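Warnatby workshop teaches an arm to tidy up, slowly

The shared workshop at Warnatby has a robot arm that can pick up a bag. It can't yet be relied on to put the bag where anyone wants it, but members who have been at the project since May say the picking up was the hard part, and they would like a little credit before the next question.

The project is called Joltutton, a name chosen by vote after every better one had been used by somebody else. The aim is modest. Members leave bags, jumpers and rain jackets all over the upstairs room, and the arm is meant to collect whatever is within its reach and drop it in a tub. The tub has been ready for months.

The group bought the arm second-hand for less than the price of the workshop's table saw. It arrived with a power supply, no manual and a gripper set up for small, stiff parts. Soft things turned out to be another matter. A cardboard box stays the shape it was when you looked at it. A jumper changes its mind when touched, and a bag with straps has several opinions at once.

Early attempts relied on aiming for the middle of the item and closing the fingers. That worked well on a folded towel and on very little else. The group's second approach was to have the arm come straight down, pinch whatever stuck up highest, and lift. The software that picks the spot is called Retik and was written by two members over a run of late evenings. It is 3619 lines long, a good share of them comments, and a fair number of the comments are apologies.

Progress has been logged in a school exercise book kept beside the kettle. By the last entry the group had recorded 1283 attempts, which covers everything from clean lifts to the afternoon the arm reached with great care for an item that had been taken home an hour earlier. The book has a column for results and a wider column for excuses. Lighting comes up often in the second one. On bright mornings the software has trouble telling black cloth from the shadow beside it, and it has made several confident grabs at the shadow.

The mounting took nearly as long as the code. The first bracket flexed whenever the arm stretched out, so the gripper arrived a finger's width from where the computer believed it was. A stiffer one fixed that and revealed that the table had been moving as well. The table now has its own entry in the exercise book.

Money has been less of a problem than space. A small grant from the Wysocka fund, which supports community workshops in the district, put $1000 toward the arm and the metal to mount it. Members chipped in for the rest. The fund asked for a short report in return and got a long one, with an appendix on drawstrings.

There are rules for being in the room while the arm is live. Its speed is held well below what it can do, one person stays within reach of the stop button, and anybody walking past has to say so out loud. The speed limit was argued over at length and then settled by a video of the arm at full pace meeting a coat stand. The coat stand has been replaced. 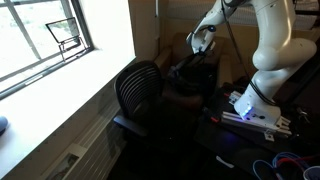
Can a home builder do this without a big budget?

Most of it, if they're patient and choose a smaller arm. The group's advice is to spend first on a solid mount and a decent stop button, and to start with one kind of item until it works. A hobby arm with a simple gripper will lift a cloth bag, provided the bag is nearly empty. The software is the cheap part in dollars and the dear part in weekends.

What comes next depends on who you ask. One camp wants to get the drop into the tub working properly before touching anything else. The other wants the arm to sort items by colour, on the grounds that it would be more fun to demonstrate. A compromise has been reached under which the tub comes first and the colour people are allowed to talk about it.

There is also the matter of neighbours. The pottery group downstairs has asked whether the arm could be taught to wedge clay, and has been told maybe, in the tone people use when they mean something else. A model railway club has offered the loan of a signal lamp. The offer was accepted before anyone had worked out what the lamp was for — it now sits on the shelf with the other donated parts.

The workshop plans an open evening once the arm can manage 13 good drops in a row. The best run so far is nine, ended by a scarf. Doors will open at 6:30 pm when the time comes, and notice will go up on the board by the stairs. Visitors are welcome to bring a bag for the arm to try, though members suggest taking their lunch out of it first.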